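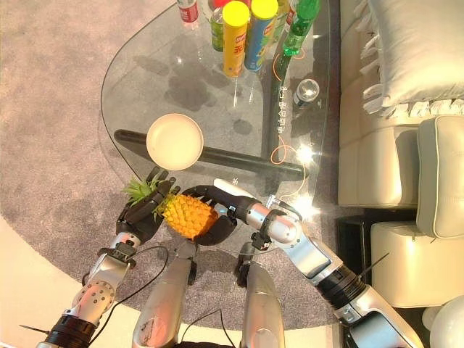 Brostau, 28 May 2024

**1/** We have the Distby two-arm humanoid on a trial rental through Cinurside. I said I'd post notes for people thinking about the same plan, so this is the first batch. The test area is a coffee table next to a sofa, with drinks and snacks on it.

**2/** The plan on offer: robot, charging dock, one day of setup and remote support for 2 months. You pay up front, and if you buy at the end they take the rental off the price. Our quote was $3,062 for the trial. Shipping was extra and I had to ask for it.

**3/** Fruit first. I expected the pineapple to be a bad choice: scaly skin, spiky leaves at one end, and no flat side. The hold in the photo is one hand at the base of the crown and the other cradling the bottom end, with the fruit sideways over the near edge of the table.

**4/** You don't have to program that grip. You pick "two-hand hold" in the app, tap the object on the tablet and confirm. Someone used to the app can do it in under a minute. My first try took a lot longer, mostly hunting for the menu.

**5/** Score so far on the pineapple, table to bowl and back: 70 tries, 8 drops. Most of the drops came when one hand let go before the other. Support changed a release setting over the remote link and I'm rerunning the whole set before I say anything about the new number.

**6/** Glass tabletop. The sales sheet says "works on most household surfaces" and leaves it there. I asked Kristýna Brabec at Cinurside about glare, and she told me to run the surface calibration again any time the lights change. It's in the manual, in the back. It should be on page one.

**7/** Cables. Check where they run before every session. The quick start guide has one line on this and it needs a drawing. If you have a rug, look at how a cable lies across it when the arms are at full reach, too.

**8/** Fingers: black, jointed, and they close slower than I'd like. Distby sells a softer fingertip set as an add-on. I haven't tried it. Štefanec, the other rental outfit we got a quote from, includes soft tips but charges for support by the hour.

**9/** Noise is fine. You can talk over it. The fan in the dock is louder than the arms.

**10/** Would I rent it again at this price? For a demo room or a lab that wants to try household tasks, yes. For a home, no. It needs a person standing by with the stop button, and the contract says so in plain words. Read section 4 before you sign.

**11/** Someone asked about cans and bottles. Cans are next. Round things that roll are a separate mode in the app and I haven't gone through that part of the manual yet.

**12/** Also asked: yes, you can extend month to month. The rate goes up a little after the trial. I'll post the new pineapple numbers under this one when the set is done.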